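# About Shek

Shek is a small research group in Nandholm, and we test whether claims about household robots hold up. Most don't, at least not in the form they're made.

Our current work, Prurura, is a method for training two arms together on kitchen jobs. We recorded 1,229 runs with a dish rack and ordinary crockery, then asked how few the arms could learn from. The popular view is that more is always better. We are not convinced. In our tests, going from 500 runs to 2,000, with the extra ones made by computer, bought very little on glasses and nothing we would defend on plates.

We also doubt our own numbers. Thirteen items of crockery is a thin sample, and a rack in one spot is an easy rack. Trekovdale, our partner lab, is repeating the plate tests and has been asked to be rude about them.

We don't sell robots. Visits are by arrangement, Saturday mornings only.

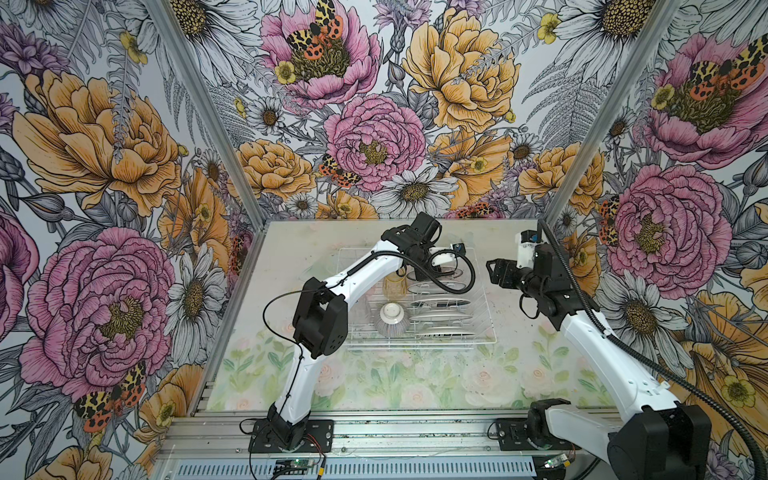
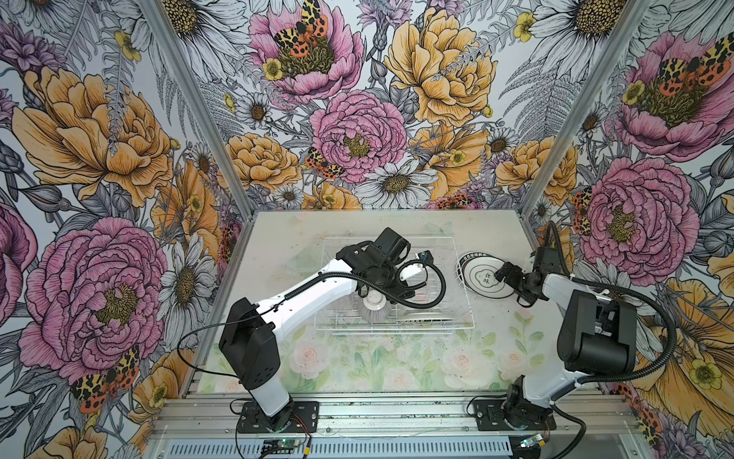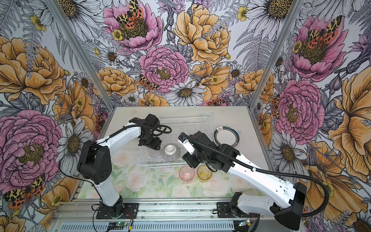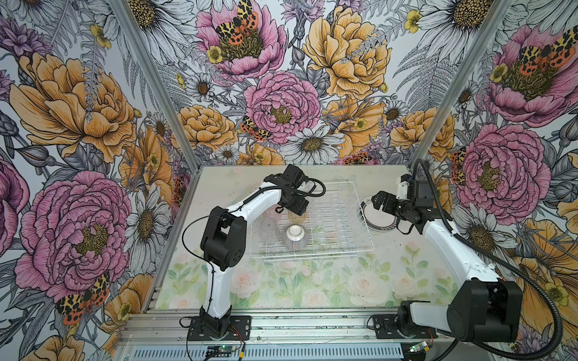
*Prurura: both arms at the dish rack.*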